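The Town That Types Its Own Past

In Mutanwood, a box of parish newsletters and a lot of patient fingers are bringing a century of small news back to life
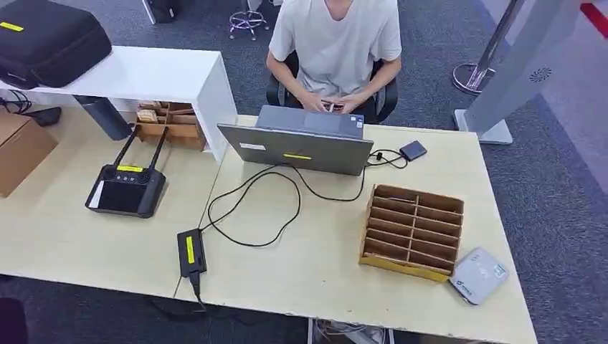 A laptop, an external drive and plenty of cable on a light wooden desk.

The first thing Svitlana Shevchuk wanted me to read was a complaint about geese. It ran in the Mutanwood newsletter one October before the war, eleven lines long, and it accused a neighbor's flock of marching through the church supper "with no thought for the pies." She had typed it up that morning and was still laughing when I came in at ten past nine.

I came for an hour and stayed until they locked the doors. If you have ever lost an afternoon to an old newspaper, you'll understand! The Mutanwood newsletter came out for most of the last century, first on a hand press in the back of the Tymoshchuk feed store and later on a mimeograph that turned everything purple. There were weddings in it, and wheat prices, and who had gone to visit whose sister, and for how long, and what they ate.

The project has 485 issues in hand so far. Scanning them was the quick part. The software that turns scans into text does fine with the clean type of the later years, but it falls to pieces on the purple pages, and the early issues switch between English and Ukrainian in the middle of a sentence (sometimes in the middle of a recipe). So people type them. They sit down with a page, read it, and type what it says, spelling mistakes included.

Tymofii Maksymiv has typed more of them than anyone. He used to fix farm machinery and says he had never typed anything longer than an invoice. Now he can tell you which editor was on duty from the commas alone. "Kerko put one after every name," he told me. "You get so you wait for it."

Kerko was the editor for 10 years, and he is my favorite. He printed the weather he wished they'd had right next to the weather they got. He ran a serial about a detective called Ivlow who solved crimes by smelling people's coats, and then he stopped it one chapter short of the end. The last chapter has not turned up. Maksym Skoryk, whose grandmother kept her copies under the good tablecloths, has been through every drawer in her house looking for it.

The finished pages go onto a plain searchable site, and the names are what bring people in. There are 4000 of them indexed now. Svitlana Chornovol typed in her great-aunt's and found her winning a footrace at sixteen, in borrowed shoes, by "the length of a cow." Her family had known the woman only as somebody who sat by the stove and disapproved of things. Chornovol printed the page out and put it on her refrigerator, and then she signed up to type.

The next batch is the one everybody wants, the years when the feed store burned and the newsletter moved into the Tymoshchuks' kitchen. The paper is brown and the edges crumble. Shevchuk has read ahead. There are more geese.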